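Home | News | Interviews | Repair & Reuse | Archive | Contact

Keeping old office computers in service: the workshop manager at Bilyk

Thursday, June 19, 2025

Bilyk takes in retired office desktops, tests them, repairs what is worth repairing and sells them on to schools, libraries and small firms in the Danville area. The shop handled 3,188 machines in its last business year. Its workshop manager agreed to an interview on condition that the talk stay on procedure and off prices.

The first subject was intake. Machines arrive on pallets, mostly from leasing returns, and are logged by serial number before anyone opens a case. "The log is the job," the manager said. "If a unit goes to the bench without a record, the test results have nowhere to go, and we end up testing it twice." Units with swollen or leaking capacitors are set aside at once. So are those with rust around the rear ports, a usual sign of storage in a damp room.

Of the units that pass the visual check, 78 percent start on the first attempt. The manager considers that figure less useful than it sounds. "Starting tells you the power supply gives something and the processor runs. It says very little about what happens after four hours under load." Every unit is therefore run overnight on a test image, and the logs are read the next morning. Errors that show up only once are marked and the run is repeated.

The most common fault is a dead clock battery. The symptoms vary by model. Some boards halt with a date error, some lose the boot order, and a few refuse to start at all until the battery is replaced. The shop replaces every battery regardless of measured voltage. Storage drives come next. Mechanical drives are wiped, recorded and sent for shredding, and a solid-state drive is fitted in their place. The manager does not make exceptions for drives with low hours. "A customer will keep the machine for years. I don't want the oldest moving part in the box to be the one holding their files."

Power supplies are tested with a dummy load. The limits are tighter than the ones the shop used until March, when a batch of units from the Prumuvside warehouse came back with random restarts. The supplies had passed the old test. Under the new one, 31 of them failed on ripple alone.

Memory was treated at some length. In the manager's view it is blamed too often. Many modules sent in as faulty pass a full test once the contacts have been cleaned and the module seated again. The bench procedure is to remove all modules, clean the edge contacts with isopropyl alcohol, inspect the slots under a lamp and test one module at a time in the same slot. Only then are the others added.

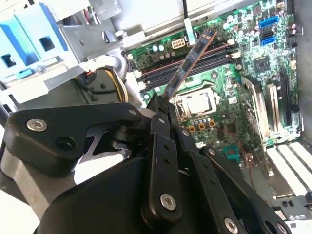

Mixed pairs are avoided. Two modules of the same capacity may still differ in timing, and the board will usually fall back to the slower setting without a message. "It will run. It may run for years. But if there's a fault later, you have one more thing to rule out," the manager said. Modules that fail twice are scrapped and never kept as spares.

Record keeping is done in Pallska, a stock program the shop adopted after its spreadsheets became too slow to search. Each machine has one page listing the parts removed, the parts fitted and the test results. The page is printed and taped inside the case. The manager was asked whether buyers read it. "Some do. The next technician does, and it's written for them."

On the question of age limits, the shop has no fixed rule. A model is dropped when replacement power supplies can no longer be had, or when current operating systems stop supporting its processor. The second reason now removes more units than the first. Those machines are broken down for fans, cables, brackets and case screws, and the boards go to a recycler in lots of 1,000.

Asked what owners could do before sending a computer in, the manager named two things: remove the firmware password, and leave the original power cord in the box. Locked firmware adds most of a morning to a job, and on some models it cannot be cleared at all.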